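Picking from a paper nest: how many demos before it's worth training?
Posted in Data Collection, 14 replies, showing first page

timen_bench
January build log, part 3. The paper arena is finally in use!

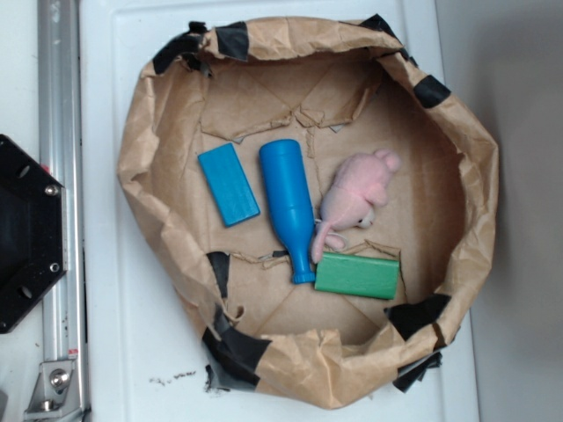 How many demonstrations should I record before the first training run? I have 100 of single-object picks so far and I'm itching to press go.

Samran Boonyarit
Train on what you have tonight. A first run on 100 demos will be bad, but it'll be bad in a way that tells you what to record next. I waited until I had 2,000 on my first project and found out afterward that every one of them started from nearly the same arm pose. Painful.

fladham_lee
Disagree with Samran a little. With 100 you can't separate "needs more data" from "the setup is wrong." I'd get a few hundred first, and mix the starting poses on purpose.

Love the kraft paper though. The floor with the torn flaps is going to be mean to your grasp heights.

timen_bench
That's the whole idea! My old bin had a flat, rigid floor and the policy learned one height and stuck to it. Take the green block in the photo, it's lying on one of the torn flaps. I want to see that kind of thing a lot.

And I went with a soft mouse next to hard blocks so the gripper can't get away with one closing width – the bottle is there for the same reason, it's round at one end and skinny at the other.

button_and_wire
Question about the black tape on the rim. Are you leaving it like that for the whole dataset? I had tape marks in mine and the model used them as landmarks. Moved one strip and the success rate fell off a cliff.

timen_bench
Ooh, good one. I was going to leave it. Could re-crumple and re-tape every 16 episodes?

button_and_wire
I'd do every 10, but 16 is miles better than never. Rotate the whole thing too, if it lifts off the table in one piece.

fladham_lee
I'd leave the tape alone, sorry. Change the objects first. If you vary the bowl, the objects and the start pose all at once, you won't know which one helped.

Samran Boonyarit
You don't need to know which one helped, you need a policy that works :) Vary everything. Keep notes.

srisuk_k
Coming at this from the labeling side – please write the task text per episode while you record. "Pick up the blue one" is useless when the block and the bottle are both blue. I spent more than a week fixing prompts like that in a shared set.

timen_bench
Argh, I have exactly that prompt in there. Okay, renaming to "blue block" and "blue bottle" tonight, then a first run on the 100, then re-taping. Fladham_lee, I'll keep one batch with the bowl untouched so we can compare. Will post curves!

fladham_lee
Deal. Post the failures too, those are the fun ones.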